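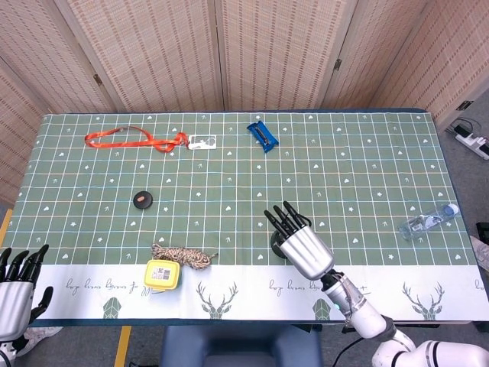
Montes 五指灵巧手试用:比夹爪聪明,也比夹爪娇气

先交代立场:我用了好几年 Fistden 的两指平行夹爪,它只会开和合,偏偏很少出错。所以双臂都换上 Montes 灵巧手的时候,我的心态大致等于看邻居买跑车。

安装

机械法兰对得上,螺丝一次拧到底,值得表扬。线就没那么体面了,手腕旁边留着一小截,手臂转到某些角度时总让人想伸手去扶。控制器是 Ulthorpe 的,手册149页,其中讲急停的只有半页,讲如何升级固件的有二十多页,厂家的忧虑所在一目了然。

抓什么

我不爱用厂家送的标准积木,那套东西谁都抓得起来。桌上铺的是带鹿头的绿格子布,东西也杂:橙红色挂绳连着卡套,一捆编织绳,黄色塑料盒,横躺的塑料水瓶,黑色圆盘,圆盘上还搁了一粒花生大小的玩意儿。格子布对视觉算法不太友好,白线细而密,正好看看它会不会把花纹当成物体。Grornirstead 的深度相机头两天确实对那些小爱心表现出了不必要的兴趣,调过阈值以后好了。

水瓶:最顺手的一项。手从上方罩下去,四指一收,力道合适。两指夹爪夹这种瓶子总要捏出一声脆响,灵巧手安静得多。

黄盒子:圆角,边上能借力的地方少。斜着进手容易把它推走,换成从两侧合拢就稳了。盒子有一半悬在桌布白边上时要格外小心,我捡过几次。

编织绳:意外地好。手指能陷进绳圈里,提起来也不散。

挂绳:平摊在布上的带子,手指去拨,带子就跟着布一起走,最后抓起来的常常是桌布。Fistden 夹爪在这一项完胜,而且赢得毫无风度。

小颗粒:61次尝试,成功6次。指尖太圆,拇指对过去总差一点。要是你的工作是拣豆子,请出门右转买吸盘。

遥操作手感

食指和中指跟手很快,拇指慢半拍,外展的时候尤其明显。练一个下午能适应,代价是晚上拿筷子也会慢半拍。左右手标定得分开做,软件里那个“镜像复制”按钮我劝你别碰,按下去以后左手的拇指会有自己的想法。

耐用性

累计抓握1,545次,关节没有松,指尖的黑色外皮磨亮了一点。掌心的金属面很漂亮,也很爱留指纹。

值不值

抓瓶子、绳子、形状不规矩的东西,它比夹爪强出一大截;抓扁的和小的,钱花得冤。我目前的配置是右臂留灵巧手,左臂准备换回 Fistden。下次固件更新据说会改拇指的延迟,等装上了再补一段。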